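Chores column: the jar is still ahead of the machine

Every August we go back over the household tasks we follow and mark which ones a machine can be said to do. The list has 80 entries this year. Eight of them we would now call finished, meaning a machine on sale to ordinary buyers does the job without someone standing by. Vacuuming a flat floor is one. Mowing a fenced lawn is another. Most of the rest are in the same column they were in last year, and small kitchen jobs make up the largest part of that column.

Kondska and Proko both showed kitchen machines this spring. The Kondska unit loads plates into a rack and does it well if the plates are all one size. The Proko unit wipes counters, and owners we heard from were mostly satisfied, though several said they still clear the counter by hand first. Neither company claims its machine will deal with jars, lids, spoons or anything that has to be held still with one hand while the other does something to it.

That kind of two-handed work is where a good deal of the effort is going now. One common approach is to have a person do the chore while holding a pair of grippers, so the machine has a record of the movement made with the same sort of fingers it will use later.
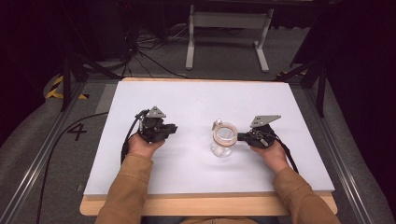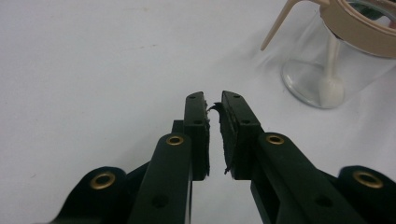
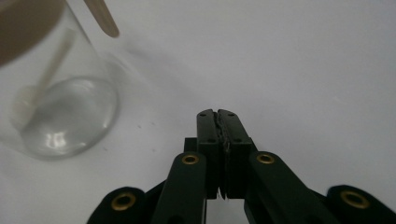

Glass is a hard material for these systems, and it has been the slowest part of our list to move. A camera looks through a jar as much as at it, and the software can put the wall of the jar in the wrong place by enough to knock it over. A plain setting helps less than one would think. In all three pictures the glass is on a white surface, and in the two close views much of what marks out the jar is the shine along its base. A person reaching for it would not give that a thought. A machine has to work out where the glass ends from very little, and then decide how hard to close on it.

Wear is the other thing buyers should ask about. Soft pads on gripper fingers do much of the holding, and they take a beating. The second picture shows foam pads that are rough and torn along the inner edges. On a shop floor this is a known cost. Kaushik, which packs spice jars and has two automated stations on its line, told us it changes pads after 300 cycles on one station and 180 on the other, where the lids have a sharper edge. A home user would have to keep track of that too, and so far none of the consumer machines we have tried gives any warning when a pad is going.

Grillon plans to put a jar-opening attachment on sale next year. We have seen it run on one size of jar, with a metal lid, set down in a marked spot. It opened the jar on nearly every try. We have asked to see it again with jars from an ordinary cupboard, in mixed sizes, and will report when that has been arranged.

For now our advice on kitchen machines is the same as last year. If you have one dull job that never changes, such as stacking matching plates, a machine may be worth the price. If you want general help at the counter, wait. The updated list is at the back of this issue, with changes marked by a star. Readers who own a Kondska or Proko unit and have used it for longer than six months are invited to write in, particularly about repairs and the cost of parts.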